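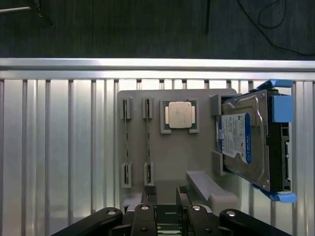
Ticket 686: Route 198 shows as closed on the traffic map, is open
Queue: Road Incidents Map / Data
Priority: High (was Low, was High, was Low)
Opened by: Corinne Marchetti
Assigned to: Bhavana Gowda
Status: Closed, with one follow-up

May 21, 2019

6:52 AM, Corinne Marchetti
The public map has Route 198 closed in both directions between Costigan and the Karketti turnoff. Reason given is "collision, injuries, expect long delays." I drove it on my way in. There is no collision. There was a man selling peaches, who waved.

The dispatch desk says the only crash they have on 198 was a pickup and a delivery van last night, minor injuries, both vehicles towed and the road reopened at 10:40 PM. The map has not heard.

7:05 AM, Corinne Marchetti
Second thing. The detour we are recommending goes over Renis Bridge, which has a weight limit. Two gravel trucks have already turned around at it, and one of the drivers has our phone number.

7:31 AM, Bhavana Gowda
Looking. The incident record is number 657. In the dispatch system it has status CLEARED, 22:40. On our side it is still ACTIVE. I pushed a manual refresh and it came back ACTIVE again with great confidence.

7:48 AM, Bhavana Gowda
Cleared it by hand in the admin screen. Map is correct now. Lowering priority.

7:56 AM, Corinne Marchetti
It's closed again.

7:58 AM, Bhavana Gowda
So it is. Raising priority.

8:20 AM, Bhavana Gowda
Things tried so far:
Manual refresh: no change.
Clear by hand: holds until the next import, which runs every eight minutes.
Clear by hand and lock the record: the lock box is gray and can't be ticked. Help text says "contact your administrator." I am the administrator.
Restarted the Jidach import service: it came up fine and put the closure straight back.

8:34 AM, Hemi Brunton
Field side here. For what it's worth, the message board on the shoulder at Costigan is also saying ROAD CLOSED AHEAD, so people are slowing to read it, then slowing again to look for the closed road. We nearly had a rear-ender at 8:15. Can somebody blank the board before we get a real incident to match the fake one?

8:41 AM, Bhavana Gowda
Board blanked. It takes its text from the same feed, so I have switched it to manual. Please shout if it lights up again.

9:10 AM, Sadao Hosoda
I wrote some of the import, a while ago, so I may as well own up. When dispatch closes an incident, they send a clear message with the incident number and the time. Jidach matches on the number, then checks that the clear time is later than the last update. If it's earlier, it throws the message away as stale. Can you see the last update time on 657?

9:16 AM, Bhavana Gowda
Last update on 657 is 23:52. Twelve minutes before midnight, and over an hour after the road opened.

9:17 AM, Sadao Hosoda
Who updated a finished crash at 23:52?

9:40 AM, Bhavana Gowda
Asked the night desk. Elfriede Baumgart added the hospital note (both patients treated and sent home) once she had it confirmed. Perfectly correct thing to do. The dispatch log shows the clear message didn't go out at 22:40 at all. It sat in a queue until 23:55, then went out stamped 22:40. Jidach had her note by then, compared the times and decided the crash had come back to life.

9:52 AM, Elfriede Baumgart
I am supposed to be asleep. I would like it on the ticket that the patients were fine and that I wrote it down.

9:53 AM, Bhavana Gowda
It is on the ticket. Good night.

10:30 AM, Sadao Hosoda
Workaround: have dispatch reopen 657 and close it again. New clear time will be this morning, which beats 23:52, and Jidach should believe it.
Please warn people first, as reopening will send out an alert.

10:44 AM, Bhavana Gowda
Done. Dispatch reopened at 10:38 and closed at 10:39. Import ran at 10:40. Map shows 198 open. Waiting for two more imports before I say anything rash.

10:47 AM, Corinne Marchetti
The alert went out. The radio station has just announced a new crash on 198. I am calling them.

10:59 AM, Bhavana Gowda
Two more imports, still open. Board at Costigan back on automatic and blank.

11:15 AM, Corinne Marchetti
Radio has corrected it. Then they played a song about driving, which I took personally.

1:20 PM, Sadao Hosoda
Proper fix is small. Only updates that change road status should count for the time check. Notes about patients, tow trucks and so on shouldn't. I have it on the test server, replayed last night's messages, and 657 clears as it should. The comment above that check says "temporary" and is dated October 1999. I have left it in out of respect.

2:05 PM, Bhavana Gowda
Installed on live. Went through the rest of the active list by hand and found one more stuck: a stalled bus near Karketti that has been stalled, according to us, for nine days. Cleared.

2:12 PM, Hemi Brunton
I did wonder about that bus.

2:30 PM, Bhavana Gowda
Closing. Follow-up ticket opened for the detour picker, which doesn't look at weight limits and will send gravel trucks to Renis Bridge again the next time 198 closes. Until that's done, the desk needs to type in the truck detour themselves. Corinne has the wording.

2:33 PM, Corinne Marchetti
Wording is taped to the desk monitor. The gravel driver has called back and wants to know who to send his fuel bill to. I gave him the main number.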